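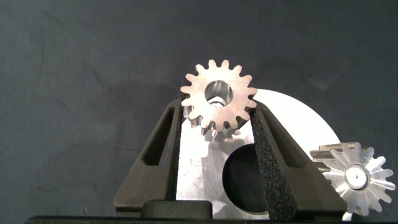
In Ploltdale dreht sich bald alles ums Zahnrad, und zwar ganz buchstäblich: Die Lehrwerkstatt Kandasamy baut ein mechanisches Schaugetriebe, das am 9. August im Stadtmuseum von Plutbridge zum ersten Mal öffentlich laufen soll. Wer bei dem Wort Getriebe an ölige Kästen denkt, in denen man nichts erkennt, darf sich freuen, denn alle Räder bleiben offen sichtbar. Schon die Einzelteile machen Lust auf mehr. Das kleine Stirnrad mit seinem Kranz kurzer, gleichmäßiger Zähne hat einen matten, leicht warmen Silberton, nur die Bohrung in der Mitte glänzt innen, und gegen die große, fast weiß leuchtende Metallscheibe dahinter wirkt es geradezu zierlich. Auf solche Größenunterschiede kommt es bei dem Vorhaben an. Das Publikum soll selbst kurbeln und mit eigenen Augen verfolgen, wie aus vielen schnellen Umdrehungen am Anfang der Kette eine ganz gemächliche am Ende wird.

Die Idee stammt von Daryna Dovhaniuk, die in der Werkstatt die Metallkurse leitet. Im April hatte sie dem Museum ein erstes Modell aus Karton gezeigt, kaum größer als ein Schuhkarton, und damit offenbar einen Nerv getroffen. »Die Leute haben gar nicht mehr aufgehört zu kurbeln«, erzählt sie. »Da war klar, dass wir das in Metall brauchen, und zwar so groß, dass eine ganze Schulklasse davorstehen kann!« Das Museum sagte noch am selben Tag einen Platz im Erdgeschoss zu, gleich neben der alten Waage aus der Getreidehalle.

Lurkico heißt das Gerät inzwischen, ein Name, den die Kursgruppe an einem langen Abend gefunden hat und dessen Herkunft sie beharrlich für sich behält. Für das Material standen 2.000 Euro zur Verfügung. Damit lässt sich erstaunlich viel anfangen, wenn man Zuschnitte klug plant und Reste nicht gleich wegwirft. Die Auszubildenden haben jedes Rad zuerst gezeichnet, dann die Zähnezahlen durchgerechnet und die ganze Kette zweimal umgeworfen. Die jetzige Fassung kommt mit weniger Wellen aus als die erste und lässt sich deutlich leichter drehen — ein Fortschritt, auf den alle in der Werkstatt sichtlich stolz sind.

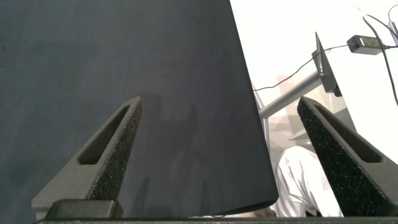

Auch abseits der Räder gibt es bis zur Eröffnung noch einiges zu entscheiden, allen voran die Frage nach dem richtigen Untergrund. Blankes Metall vor einer weißen Wand verschwindet für das Auge schnell, vor einem dunklen, matten Ton tritt dagegen jeder Zahn hervor. In der Werkstatt lässt sich das gut nachvollziehen: Die große schiefergraue Platte mit ihrer leicht fleckigen, stumpfen Oberfläche hebt sich kräftig von der hellen Umgebung ab, und sogar das schwarze Netzteil mit seinem dünnen Kabel sticht dort sofort ins Auge. Dovhaniuk schwärmt deshalb für Schiefergrau. Subbarao Chacko, der die Ausstellung in Plutbridge einrichtet, möchte sich ein tiefes Dunkelblau wenigstens noch im Museumslicht ansehen, bevor endgültig gestrichen wird.

Chacko bringt noch eine zweite Idee mit, und die hat es in sich. Neben der Kurbel soll ein Zählwerk sitzen, das jede Umdrehung festhält. Beim Probelauf mit einem einfachen Vorserienstück standen am Ende 1.976 Umdrehungen auf dem Zettel, alle von Hand gekurbelt, von Auszubildenden, Eltern und einem Postboten, der eigentlich nur ein Paket abgeben wollte.

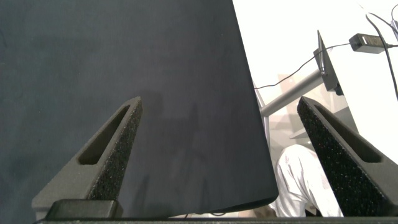
Für das Museum ist dieses Zählwerk mehr als eine Spielerei, denn am Saisonende will Chacko daraus ablesen, wie stark die Lager beansprucht wurden. Die Räder werden so montiert, dass sie sich einzeln tauschen lassen. Zwei Sätze der kleinen Räder gehen als Reserve gleich mit nach Plutbridge.

Am Eröffnungstag führt die Kursgruppe das Getriebe selbst vor und erklärt auf Wunsch auch die Rechnerei dahinter. Kinder dürfen ausdrücklich zuerst an die Kurbel. Der Eintritt ist an diesem Tag frei, und wer danach selbst feilen und bohren möchte, kann sich direkt am Stand für die Herbstkurse in Ploltdale anmelden.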